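I moved the last of my old photos and letters off the desktop this month, and it took a lot longer than I had planned. The machine had been under my desk since before we left Nelton, and every time we moved it came with us and got plugged back in without anyone looking at what was on it.

There were 2,977 files in the main folder. Some were in there two or three times under different names. I deleted the copies first, which got it down to 1,876, and then I found a second folder called "new new" and had to start over with that one.

Most of what I kept is from my aunt, Hiba Mansour. She wrote long emails and I had saved them as text files, one by one, with the subject line as the name. "Rain again." "Your cousin's car." "About the lemons." She never got used to attachments, so if she wanted me to see a picture she told me what was in it.
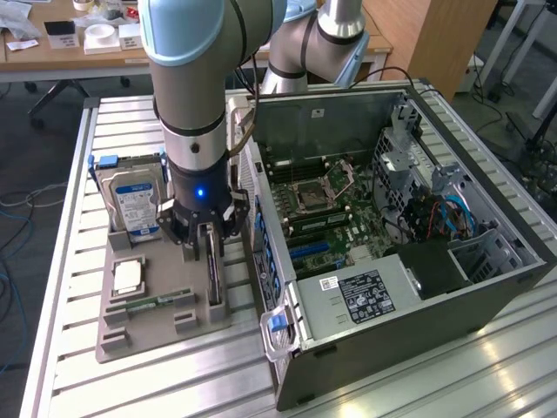
Abu Hammour, April

I am staying with Hiba Geagea for a few weeks and finishing the job at her kitchen table. She knew my aunt too, and she has been reading the emails as I sort them. It slows things down. Last night we got through one year and stopped at eleven.

I'm putting them in folders by year and leaving the names alone. I thought about fixing the spelling and decided against it. There are 3 copies of everything now: one on my laptop, one on a drive in my suitcase, and one that goes to my brother when I get home. He says he won't read them, but he asked twice whether the lemon one was in there.

If you have an old computer in a closet, I'd set aside more time than you think. I also wish I had written down the names of the people in the photos while I could still ask. There is a man in a striped shirt at four different weddings, and neither of us has any idea who he is.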